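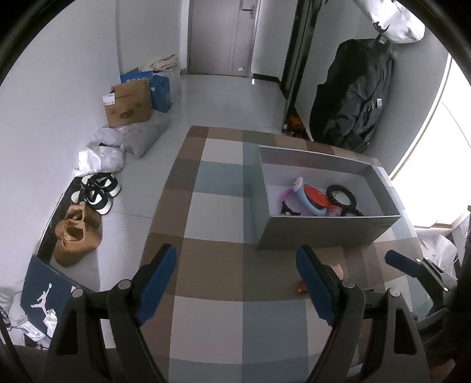
Gripper Maintenance Meeting, Pokton Workshop
Minutes, July

Meeting opened at 2:30. Minutes of the last meeting were accepted.

1. Contact pads
The pads on the hand-held grippers are wearing at the tips. Agreed to change both pads of a pair together, after 2,000 closing cycles or when the edge lifts from the backing. Wondach has quoted for 300 replacements. Order approved.

2. Pivot joints
Two units came back from Gamano with play in the linkage. Both have been stripped and new pins fitted. Joints are to be wiped down at the end of each shift. No oil near the pads.

3. Opening width
Full opening is to be set at 145 mm and checked with the gauge block before the first run of the day. Left and right units are checked separately. One gauge is missing from the drawer.

4. Camera mounts
Up to 7 mounts need new screws. Beltrán to supply. Recalibrate after any mount is loosened.

5. Other business
Log sheets are still being filled in without the unit number. Sheets without one will be sent back.

Next meeting in August, same time. Closed at 3:15.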